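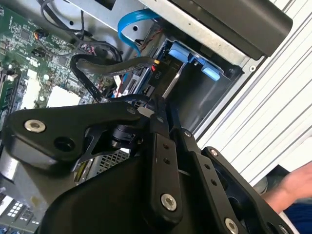

Hawthorne's repair day is coming back, and it's getting bigger

2024-09-16

Good news for anyone with a dead computer in the closet: the Hawthorne Repair Day returns this fall, and this time it runs for 2 full days!

The first one, held in June at the old Dresside furniture store, drew 507 people, far more than the organizers had planned for. The line went out the door before lunch, and the folks at the soldering table stayed two hours past closing so that everyone still waiting got a turn. Old desktops were the most common thing carried in, followed by lamps, toasters and one very loud accordion (it plays again, and yes, we all heard it).

"I thought we'd get my neighbors and maybe my dentist," said Huguette Thibodeau, who came up with the idea after her own computer quit last winter. "People were so happy. One man hugged his hard drive."

The fall event will have twice as many tables, a separate corner for sewing, and a class on cleaning out and upgrading a desktop at home. Touran Asadi is teaching that one, and if you caught her talk on swapping power supplies in June, you know it'll fill up fast. She makes it all sound easy, and she lets you do the work yourself.

Clundano, the parts shop on the corner, is putting up $3,000 for memory, fans, cables and other spares, so most small fixes will cost nothing. Bring the power cord along with whatever is broken, and back up your files first if the machine still starts.

Sign-up sheets for the class are at the library's front desk. Repairs are first come, first served.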